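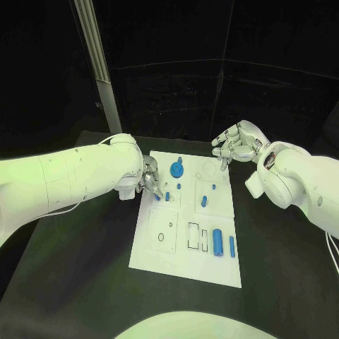

Slide 1: The board, with blue pieces and printed outlines.

Leave this up while people find seats. Don't start talking until the door has stopped banging.

Good afternoon. My subject for the next half hour is the outline. You draw round a thing, you take the thing away, and what's left on the board is a small, silent instruction to put it back. I have spent a good part of my working life on this, and my family have stopped asking about it.

(Pause. If they laugh, good. If not, carry on briskly.)

Look at the plain part of the board on the slide. Two circles, one large, one smaller, both empty. I haven't said a word about what they want and you all know already. You're probably a bit uncomfortable about it. Hold on to that feeling, as it's the whole talk.

Now the blue piece near the top, the one with the round base like a gear and a stem standing up out of it. It has a wide bit and a narrow bit, and anyone meeting it for the first time will take hold of the narrow bit. A stem is a handle whether you meant it as one or not. At Nulier we once made a set of pieces with no stems at all, flat discs, very elegant, and people spent their time scraping at the edges with their fingernails.

Slide 2: Shadow boards I have known.

The workshop at Brinon first. They had a wall of tool outlines, painted by someone with a steady hand and a great deal of spare time. Lovely thing. Then they changed their pliers. The new pliers were fatter than the old pliers, and for most of a winter they lay on the bench directly underneath their own empty shape, since the shape said they didn't belong there. The outline won. Outlines usually do.

Next, the kitchen at Prestonis. Outlines for the ladles, in a nice thick line. Two of the ladles were so nearly the same size that they swapped places every day, and there were words about it. If two shapes differ by a hair, either make them the same or make them properly different. (Hold up the ladles here. They're in the blue bag. Do not forget the blue bag, as at the last two talks.)

Slide 3: The numbers.

Go quickly, this is the slide after lunch.

Over one July we kept a log of pieces put back on our own practice boards. 1467 goes in all. I had hoped for a nice round 500 and then the log got out of hand. What came up again and again was people trying the big circle first, whatever they were holding. I don't have a clever theory for this. A big hole looks forgiving, I suppose.

The other result is that 9 pieces went missing altogether. 3 have come back. One was in a mug.

Slide 4: What I'd do if I were starting again.

Print the outline a touch bigger than the piece. A tight line looks smart on the drawing and makes everybody feel clumsy.

Keep one colour for the pieces if it's the shape you want people thinking about. The Major boards came in six colours, and what we learned from them was that people like red.

Leave some plain board between the shapes. Fingers need somewhere to be. Designers forget fingers, although most of us have some.

Don't write labels next to the outlines until you've watched people use them without. At Brinon they labelled everything, including the label maker.

Slide 5: Back to slide 1.

Put the board up again for questions and leave the two circles showing. Somebody will ask whether all this applies to cutlery drawers. Yes, it does. Somebody else will ask about jigsaws, and I'd like to get the tea in before then - the urn goes off at four.

Collect the ladles before leaving.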